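Ticket 474 – Bristby meeting room, table surface
Status: open
Logged: 20 Jan 2025

Fault: fine threads snag on the grey table during folding. Navy striped knits are worst. 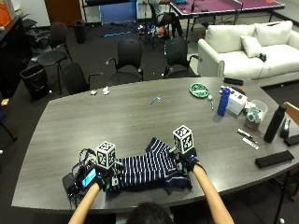 Checked the near edge by hand and found no splinter. Wiped down with Jarker cleaner, left for 42 minutes, retested. Snagging continued on the left side only.

Second fault: glare off the tabletop. Colour matching navy against black is unreliable.
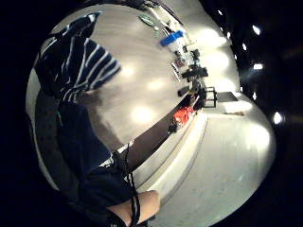
Dimmed the ceiling lights to 70 per cent – slight improvement. Matte cover requested from Quintela.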